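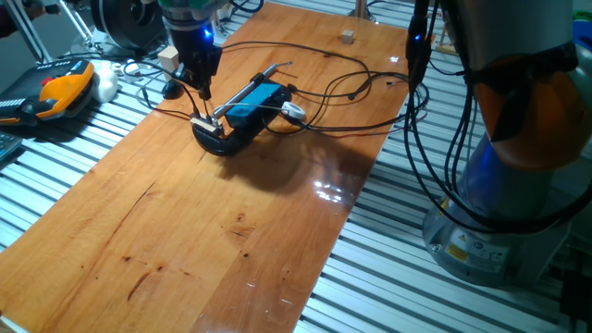
Rinik
Refinishing question. I have a long board that I use as a bench top and I want to get the shine off it. It's an orange-brown varnish, real wood, picked up from a shop clearance in Stusley. Under the lights it throws a bright patch of glare right where I work, and there's a group of dark knots with what look like scratches or stains near them. It just sits on the slatted aluminum table, so I can lift it off and do this outside. Can I scuff it and put a matte coat on top, or does it need to be stripped?

Flivel
Scuff and recoat. Wipe it down with mineral spirits, sand lightly with 320, wipe again, then two thin coats of matte poly. Wait 24 hours between coats. I did a desk this way and it has held up fine.

niazi59
I'd strip it. You don't know what the old finish is, and if there's wax on it the new coat will peel. Also, sanding over the top won't do anything for the stains by the knots if they're in the wood.

Flivel
Mineral spirits takes care of wax. Stripping a board that long is a whole weekend for a bench that will get scratched again.

niazi59
Mine peeled after 6 months and I did wipe it first. Try a test patch on the underside before you commit.

Rinik
I don't mind the stains much. The glare is the real problem. The board is 5 feet and change, if that matters for how much to buy.

Flivel
A quart is plenty. Stir it, don't shake it, and keep stirring while you work or the flattener settles and you get shiny spots.

stusley_bench
Have you tried moving the light? A cloth over the fixture side of mine fixed it for free.

Rinik
Lights are fixed to the ceiling, so no. I'll do the test patch underneath and post how it came out.

niazi59
Give it a few days before you pull tape on it.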